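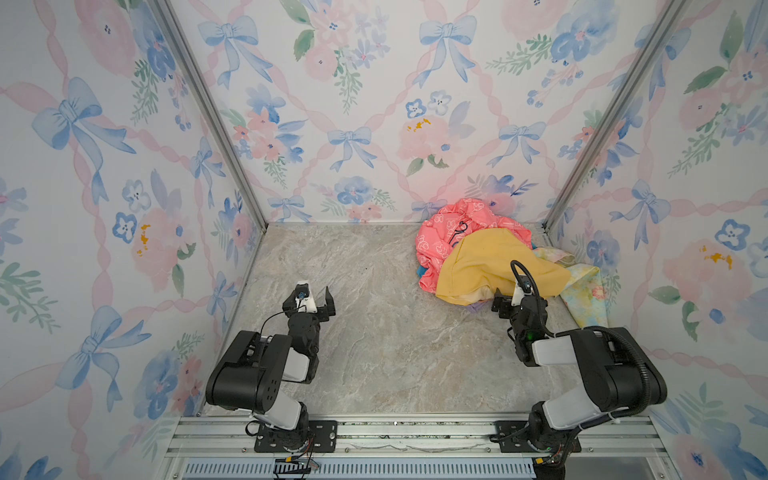 Sławomir Czerwiński wrote to ask whether the Mellard two-arm kit is worth buying for cloth work, or whether one arm would do. He has already priced the single version.

I'd get two if you can. The pair costs 468 more, and both base plates bolt to the same aluminum rail, so setup took me one evening. The manual from Clanton is thin on wiring. Expect to tidy the leads near the bases yourself.

Crumpled fabric is a fair test for any gripper. With a heap in the back corner, one arm can press into the cloth at the front while the other goes to a different piece. The thick ribbed hose loops high over the right arm, and I'd like it shorter.
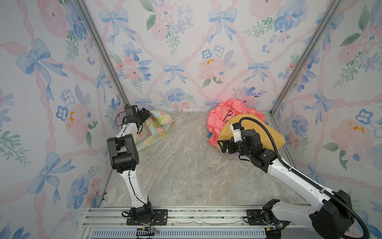
## Price and support

Mine was 2,000 with the rail. Spare finger sets are 149 and ship from Brullton. I emailed support twice in May and got a useful answer once. The software has a slow-speed mode, and I left it on for the first week.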